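The Week I Folded Everything I Own

My hoodies used to live on a chair. You probably have a chair like that too, the one where clothes go when they aren't dirty enough for the wash and aren't clean enough for the drawer. Mine got so full this July that it tipped over backward in the middle of the night and scared me half to death. So I finally sat down and learned to fold! 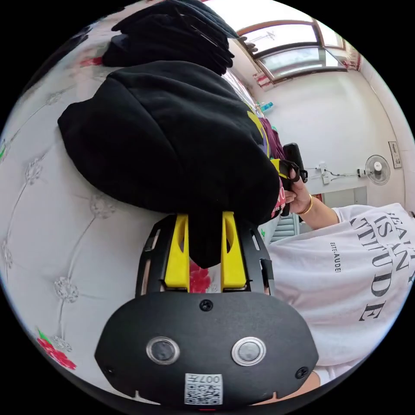
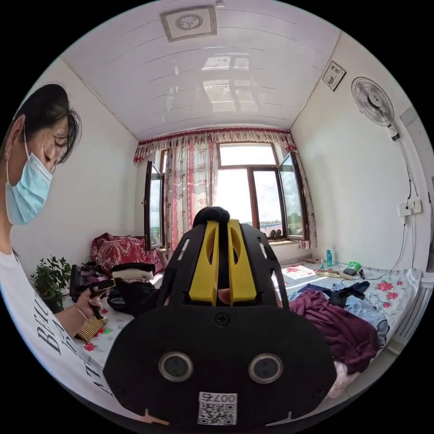

Home & Habits Desk, Crabtree Monthly

The first thing I learned is that you fold on the bed. I'd always done it standing at the dresser, on a strip of wood the width of a cereal box, and then wondered why my sleeves hung off both sides. A mattress gives you room to spread a thing flat, and if it's quilted, the fabric grips a little and stays where you put it.

The second thing is that thick black sweatshirts are the worst. T-shirts are easy, they do what they're told. A hoodie wants to be round. You press one side down and the other side puffs up, and the hood flops out just when you think you're done (I lay mine flat over the back first, then bring in the sleeves, then fold up from the hem). And when everything you own is black you can't tell the front from the back without hunting for the print. I now leave a bit of the graphic showing on the outside so I know which one I'm grabbing at six in the morning.

I did get carried away with supplies. There's a home store in Fusden that sells drawer dividers, and I went in for one and came out with 3 and a bill for 50 dollars. The Lundberg ones are stiff enough to hold up a row of sweatshirts on end. The others bent over by the weekend and are now holding my socks, badly.

My cousin in Jultdale stacks hers flat on a shelf, black on the bottom, stripes and colors on top, and swears by it. I tried that for two days and kept pulling from the middle and bringing the whole pile down with me. Standing them up works better in my drawers, though if your drawers are shallow, go with the stack and keep it short.

Oh, and do it with somebody! I folded with my sister, a fan going and a bad movie on, and we got through both our closets before the credits. She's faster than I am. I'm neater, whatever she tells you. The chair is back by the window now, and so far the only thing on it is one gray cardigan.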